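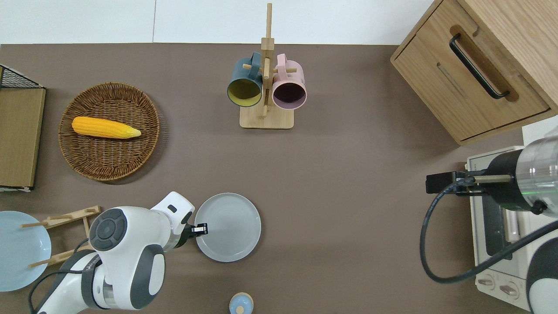

# Udumine

双臂桌面操作平台的控制、标定与录制代码，附一份数据说明。平台搭在 Colley 共享工坊的一张桌子上，任务都是厨房台面上的取放：把盘子插进沥水架、把杯子挂上杯架或从杯架取下、开关烤箱门、拉抽屉。

本文件最后一次整体修订：2020年12月7日。之后的零散改动见提交记录。

## 仓库结构

```
udumine/
├── floro/ 夹爪驱动与固件
├── sultana/ 录制、同步、回放
├── calib/ 手眼标定、桌面坐标系
├── layouts/ 摆放配置（YAML）
├── tasks/ 任务定义与复位流程
├── tools/ 检查脚本、格式转换
└── docs/ 接线图、故障记录
```

`floro` 和 `sultana` 可以单独安装，互不依赖。`calib` 依赖 `sultana` 的时间戳格式。

## 硬件

左右两条机械臂型号不同，末端各装一个黑色夹爪。两臂不共用控制器，各走一条网线接到主机，由 `sultana` 在主机侧对齐时间。

左臂负责盘类和沥水架一侧，右臂负责烤箱和柜子一侧。这个分工写在 `tasks/assign.yaml` 里，改动之前先看下面“工作空间”一节。

右腕的黑色电缆留有较长余量，会垂到烤箱前面。末关节转过半圈以后余量就不够了，限位写在 `floro/limits_right.yaml`，不要为了某个姿态临时放宽。左臂的电缆沿下段走，限制较小。

电源、急停和网络交换机的接线见 `docs/wiring.md`。急停同时切断两臂，没有单独切一侧的选项。

## 安装

主机系统为 Ubuntu 18.04，Python 3.6。没有在其他版本上测过。

```
git clone --recursive <仓库地址>
cd udumine
pip install -e floro -e sultana
python tools/check_env.py
```

`check_env.py` 会依次检查两臂的连接、夹爪应答和相机枚举。只要有一项失败，后面的脚本都会拒绝启动。加 `--dry` 可以跳过硬件，只用于回放已有数据。

夹爪固件需要单独烧录：

```
cd floro/firmware
make flash SIDE=left
make flash SIDE=right
```

`SIDE` 不能省略。两侧固件的零点偏移不同，烧反了不会报错，现象是夹爪闭合时停在离目标差一截的位置。

## 工作空间

桌面坐标系原点在杯架底座中心，x 轴朝右，y 轴朝墙，z 轴朝上。杯架底座是方的，重新对位时以底座的边为准，不要用立柱，立柱装得不太正。

`layouts/kitchen.yaml` 是默认配置，登记的物件如下：

| 键名 | 物件 | 是否参与碰撞检测 |
|---|---|---|
| `mug_tree` | 浅色木杯架 | 是 |
| `mug_teal` | 深青色杯子，内壁芥末黄 | 挂上后参与 |
| `mug_pink` | 浅粉色杯子，内壁深紫红 | 挂上后参与 |
| `plate_gray` | 浅灰色陶瓷盘 | 否 |
| `plate_blue` | 浅蓝色盘子 | 否 |
| `rack` | 木制沥水架 | 是 |
| `basket` | 圆形编织托篮 | 是 |
| `corn` | 玉米 | 否 |
| `jar` | 浅蓝色小圆罐，木盖 | 是 |
| `oven` | 白色烤箱 | 是 |
| `cabinet` | 浅色木柜 | 是 |

盘子不参与碰撞检测，原因是夹爪要从盘沿切入，开着检测规划器会一直报无解。代价是规划出的轨迹可能擦到盘面，跑新任务时请把速度压低，手放在急停上。

两臂的可达范围在杯架前方有一块重叠区。`tasks` 里用一个互斥锁管理：先进入的一侧持锁，另一侧在边界外等待，超时后任务中止，两臂各自退回。锁的粒度很粗，同时取左右两只杯子这种动作目前做不了。

## 标定

每次挪动过桌子、相机或任一机械臂底座之后都要重做。

1. 清空重叠区，把标定板放在杯架前方，板面朝上。
2. 运行 `python calib/run.py --arm left`，按提示手动拖动左臂到各个采样位姿。
3. 对右臂重复一遍。标定板在这期间不能动。
4. 运行 `python calib/merge.py`，得到两臂底座之间的变换。
5. 运行 `python calib/verify.py`。脚本会让两侧夹爪先后指向板上同一个角点，残差超过阈值就从第二步重来。

结果写到 `calib/out/current.json`，旧文件自动加后缀保留。录制时会把当前标定复制进每条数据，所以事后重新标定不影响已录的数据。

## 录制

```
python -m sultana.record --layout kitchen --task plate_to_rack
```

录制频率 20 Hz，关节状态、夹爪开度和图像统一到这个频率。机械臂原生频率更高的关节流另存在 `raw/` 下，默认不上传。

操作流程：

- 按 `layouts` 摆好物件，运行 `tools/overlay.py` 把参考图叠在实时画面上核对。
- 按 `r` 开始，按 `s` 结束并标为成功，按 `f` 结束并标为失败。
- 失败的数据也保留，不要手动删目录，索引会错位。
- 复位由人完成。复位期间两臂处于保持状态，伸手之前先按暂停。

遥操作端目前是两个手柄，一侧一个。盘子类任务主要由 Dae-han Min 操作，烤箱和抽屉由 Fuad Endale 操作，两人的习惯差别在数据里看得出来：前者接近目标时停顿较多，后者动作连贯，但夹爪闭合偏早。元数据里有 `operator` 字段，训练时是否区分由使用者决定。

## 数据说明

当前发布版共 200 条轨迹，占用近 155 GB，主要是未压缩的原始图像。训练用的版本已缩放到 224×224，由 `tools/resize.py` 生成，不含 `raw/`。

每条轨迹一个目录：

```
episode_xxxx/
├── meta.json 任务、操作者、布局、成败标记
├── calib.json 录制时的标定
├── state.npz 两臂关节角、夹爪开度、时间戳
├── action.npz 遥操作指令
└── rgb/ 图像序列
```

角度单位为弧度，长度单位为米。`state` 中左臂在前、右臂在后。夹爪开度归一化到 0 至 1，1 为全开，两侧零点不同的问题已在驱动里处理掉，读数据时不用再补偿。

`action` 是手柄经滤波后的目标位姿，和机械臂实际走到的位姿之间有延迟。延迟不是常数，规划器介入时会变长。需要严格对齐的，请用 `state` 做一步差分代替。

### 已知偏差

- 墙面是白色，桌面是棕灰色，背景几乎没有变化。只用这份数据训练的模型换一张桌子基本不能用。
- 灰盘和桌面的对比度低，基于颜色的分割经常漏掉盘沿。
- 杯子都以杯口朝下的姿态挂在杯架上，没有其他挂法。
- 右臂常挡住烤箱，控制旋钮和门的状态不是每一帧都能看到。`oven_state` 字段由操作者事后填写，不是从图像得出的。
- 八月录的一批数据时间戳有漂移，`meta.json` 中标为 `clock: drift`。图像之间的顺序可信，图像与关节之间的对齐不可信。

### 不建议的用途

不要用来评估抓取力。夹爪没有力传感器，`current` 字段是电机电流，未经标定。烤箱在所有任务里都不通电，数据中没有任何与加热有关的内容。

## 故障排查

**夹爪夹盘沿时打滑。** 先看指尖胶垫有没有翘边。胶垫没问题的话，把接近角调平一点，`tasks/plate_to_rack.yaml` 里的 `approach_pitch`。加大闭合电流没有用，盘子会被顶走。

**右臂走到烤箱上方报跟随误差。** 多半是电缆挂在了烤箱上。按急停，用手理顺电缆，再从保持状态恢复。不要直接重启控制器，重启后末关节会走一小段回零。

**`sultana` 报丢帧。** 检查相机是不是和夹爪串口插在同一个 USB 集线器上。

**规划器一直无解。** 确认 `layouts` 里的圆罐位置和实物一致。它靠近桌沿，人经过时容易碰偏，而左臂去灰盘的路径正好从旁边过。

## 待办

- [ ] 重叠区的锁改成按体素划分
- [ ] 右腕电缆加导向臂，固定点还没选好
- [ ] `overlay.py` 支持只核对被动过的物件
- [ ] 抽屉任务的成败判定目前靠人看，改成读把手位置
- [x] 标定文件随轨迹保存

## 工坊内使用

平台占用的时段登记在 Colley 的共享日历上。离开前两臂收回停靠位姿，急停拍下，主机可以不关。布局如果改过，请把新的 YAML 提交上来，不要直接覆盖 `kitchen.yaml`。

硬件问题找 Fuad Endale，录制和数据格式的问题找 Dae-han Min，或者在仓库里开 issue，附上 `tools/check_env.py` 的完整输出。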